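3.2 Collecting the demonstrations

All demonstrations were gathered with a hand-held gripper fitted with a camera, so that no robot arm was needed at this stage. The person collecting holds the tool, carries out the task at normal speed, and the camera records the fingers and whatever lies in front of them. We used the same finger shape on the arm at Werkach, where the learned policy was later run.

The tea box task asks the system to take one sachet from a named compartment and place it on the table. We chose it for the mix of wrappers and the narrow gaps between the partitions. A sachet lying flat has to be picked differently from one standing on end, and a finger that comes in at the wrong angle meets the wood first. Figure 2 gives the camera's view with the gripper at the front compartments.
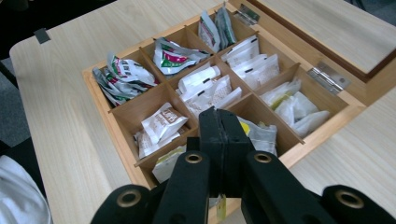 Figure 2. Tea box task, view from the hand-held gripper. The lid is open and the tool hides part of the front row.

How many demonstrations does a task of this kind need? We collected 200 and kept 154, and in our trials adding the last few dozen made little difference to the share of successful picks.

The recordings were made by two people, Zbigniew Stępień and Czesław Sobczak, working in separate sessions. Each was told which compartment to pick from but not how to approach it. Stępień tended to come straight down, while Sobczak more often tilted the tool and slid one finger along a partition. We left both styles in the set. Sachets were put back by hand between attempts, without trying to restore the earlier layout.

A demonstration was dropped if two sachets came out together, if the sachet fell before reaching the table, or if tracking of the tool was lost. Most of the rejected recordings fell into the last group. Tracking was worst when the camera came very close to the box and saw little of the room. The kept recordings were cut to start when the tool began to move and to end when the fingers opened over the table, and were then passed to the training step described in Section 3.3.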